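3.2 Household surfaces and the drying of shared tables

The survey in Dillorberg covered 183 households, of which 26 were visited a second time in March. The purpose of the second visit was to check whether what people had told us about cleaning matched what they did with the furniture they used most. In nearly every home this was the main table. It was used for meals, school work, repairs, sewing and the sorting of post, often on the same day, and it was the piece of furniture that people had the most to say about.

Earlier work on household cleaning has mostly dealt with kitchens and bathrooms. Tables have been treated as part of the kitchen, although in Dillorberg many of them stand in a separate room, and in the older flats near the Kedosia canal they are often placed under a window. We therefore recorded the position of the table, its finish where the household knew it, and the products kept for it.

Answers to the first questionnaire suggested a simple routine. Most people said that they wiped the table after the evening meal with a damp cloth and dried it with a second one. On the repeat visits the second cloth was often missing. People wiped the surface and left it to dry in the air, and several of them said that they had always done so. When we read their first answer back to them, they explained that drying was what one ought to do — it was how they had been taught — and that they had answered on that basis.

This gap was widest in homes with oiled or waxed tables. Owners of these tables knew that standing water could leave a mark and could describe the marks in detail, including which guest or child had caused them. They were no more likely than the others to dry the surface. Owners of lacquered tables reported fewer marks and talked less about them.

The kind of cleaning product made little difference. The wax sold locally under the Plevisov name was present in 19 of the homes visited twice, usually in a cupboard in the hall, and in most of these the tin had not been opened since the first visit. Washing-up liquid in warm water was the usual choice. A few households used vinegar, and one used cold tea on the advice of a relative.

Age of the table mattered more. Inherited tables were cleaned less often but with more care, and were more likely to be covered with a cloth between meals. Tables bought new were cleaned more often and covered less. We did not find that the price paid had any bearing on this, although only part of the sample was able to state a price.

Figure 4 shows a large table in dark brown wood, with a curved edge and the grain plainly visible. Curved edges came up several times in the interviews. They were said to be harder to wipe in one movement, and crumbs were said to collect on the floor beneath them.
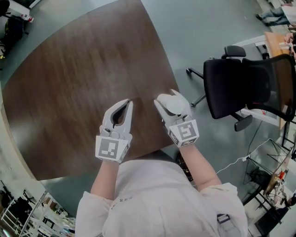
Figure 4. Dark brown wooden table with curved edge and visible grain, seen from above.

3.3 Limits of the material

The questionnaire was sent to 300 addresses, and we know little about those who did not reply. The Tsegaye estate, where flats are small and many tables fold away, is poorly represented. Folding tables are probably wiped more often, as they have to be cleared before they are put up, but we cannot show this from our own material.

The repeat visits were arranged by telephone a week ahead. Some households will have cleaned more thoroughly than usual before we came, and the differences reported above may for this reason be too small. We did not ask to see tables in use during a meal. Two households declined a second visit and were replaced by neighbours from the same street.

Finishes were recorded as the household named them. "Oiled" and "waxed" were used loosely by many people, and we have grouped them together in the tables that follow.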